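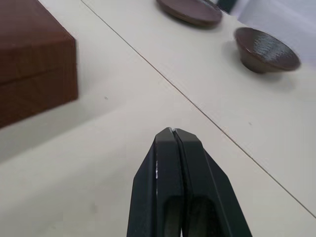
Fingers closed, wrist view, table two.

Sat 20 March

Full day on the gripper comparison. The plan was to finish the Warberg fingers before lunch and have the Gastard set mounted by two. The Warberg set took until four.

Started with zeroing. Closed with no load, the controller reported an opening of 2 mm, same as Thursday. Re-homed, same number. Swapped the cable to the spare port on the Femov controller, same number again. The offset is in the stored calibration, so I wrote a new one at low current and saved it under a separate name. Fathima wants the old file kept until she has rerun her own trials against it, and I have left it alone.

The tips have a small scuff at the seam and one light scratch on the outer face of the left finger. Logged both. I don't think either affects the contact line at this size of object, but if the tip pinch numbers drift I want a note of what they looked like today.

Current limit next. The default is too high for anything small. At the default the fingers deflect near the tip and the contact moves back toward the base, and a thin object then gets held by the wrong part of the pad. Brought it down in steps until the deflection stopped showing in the position trace. The motor encoder reads 1,030 counts at the point where the curve bends, and that was repeatable enough that I'm using it as the soft stop for the rest of the set.

Ran the bowl by the rim before changing objects. No trouble, and no information either. Any of the grippers we have on the shelf will hold a bowl by the rim. Katalin agrees it should come out of the set and be replaced with something that has a harder edge. She suggested a key blank. I would prefer a coin, flat on the table, though that may turn out to be a test of the table.

Keychain after that. Block of 20 trials, operator on the leader arm, no assistance from the planner. Approach from the near side, open fully, descend, close on the ring or on the chain, operator's choice, lift and hold.

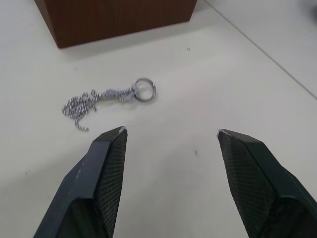 The choice matters more than I had allowed for. Closing on the ring needs the descent height right to within a very small margin, and the depth estimate from the wrist camera is poor on polished metal. Closing on the heap is more forgiving, but the load then hangs unevenly and the hold phase is noisy. I split the log into two columns from trial six onward and will have to go back through the video for the first five.

The crosshatch on the pads does help with chain. It catches on the links at low current where the smooth Sarkar pads let them slide. The cost is at release: twice the chain stayed on one pad after opening and the operator had to shake it off. Marked as success with note. Katalin would mark it as failure. We need a written rule before the Gastard set goes on or the two tables won't compare.

Wear at the tips is visible, chipped edges on both fingers. Asked Fathima what the replacement lead time is. She will check on Monday.

Latency on the leader arm felt worse in the afternoon. Checked the timestamps and it was almost 20 ms over the morning figure, with the second camera stream on. Turned the stream off and it came back down. Leaving it off for teleoperation and recording the second view only on replay.

To do: rule for release, coin, calibration file into the shared folder, torque the wrist bolts before the swap – the left one was a quarter turn loose again.

Back to top | Contact | © Bench notes, all entries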